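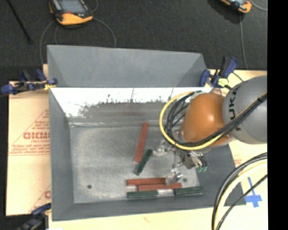

February 2022 – media box, living room set-up

Moved the home media library off the old laptop and onto the Hallska box. Took most of the evening. Notes so we don't have to work it out again.

Library is 630 films plus the recorded TV. Copied over the network first, gave up when the speed kept dropping, and used the USB drive for the rest. The share is now called Vornham. Old name still shows up on the tablet until you clear the cache.

First scan missed all the films that sit in folders with no year in the name. Renamed a batch of 100 by hand and scanned again, and those came in fine. The remainder still need doing. Tried the Gundov renaming tool on a test folder: it got the years right but stripped the accents from the French titles, so not using it on the main library yet.

Subtitles: the Shezi add-on finds them quickly but the timing is out by around 2 seconds on anything recorded from TV. Offset can be set per file, not per folder. Left it switched off for recordings.

Playback stuttered on the larger files over wifi. Ran a cable behind the bookcase and set the port to 100 by mistake, then wondered why nothing had improved. Back on auto now and the big files play through. Sound drops out for a moment when skipping forward – seems to be the passthrough setting, as it stops when that is turned off. Would like passthrough on if anyone has an idea.

Remote works except for the back button, which closes the whole program. Key map file is in the settings folder, backup copy next to it. Haven't touched it.

Still to do: rest of the renaming, artwork for the box sets, and the watched list, which didn't come across. The export from November is on the laptop, so don't wipe that yet.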